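Vintage wallpaper in a small room – too much?
Home & Garden Talk > Walls and Paint

fulldenfern
Posted 2018-09-10
Hello all! We're doing over the back bedroom (8 feet across, so tiny) and I've fallen hard for an old-fashioned floral from Allitz. My husband says it'll feel like living inside a teapot. Has anyone papered all the walls and not regretted it?

undico45
Oh, do it! My grandmother had roses on every wall and I never slept better anywhere. Violets on cream are my own weakness – bouquets, thin brown stems, a faint stripe behind.

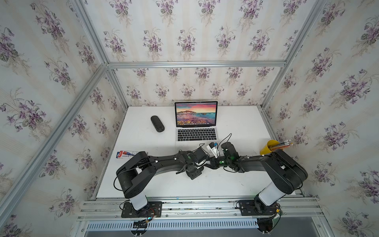
Re: Vintage wallpaper in a small room

plainpaint
I'll be the grump, with love. We hung a busy print on all our walls and I was tired of it by October. One wall is plenty, and you'll only need 2 rolls.

undico45
Have to disagree, dear. One wall always looks to me like you ran out of money!

fulldenfern
Ha! Well, the full order comes to $119, so we just might. I'm getting a sample first and taping it up by the window for a week.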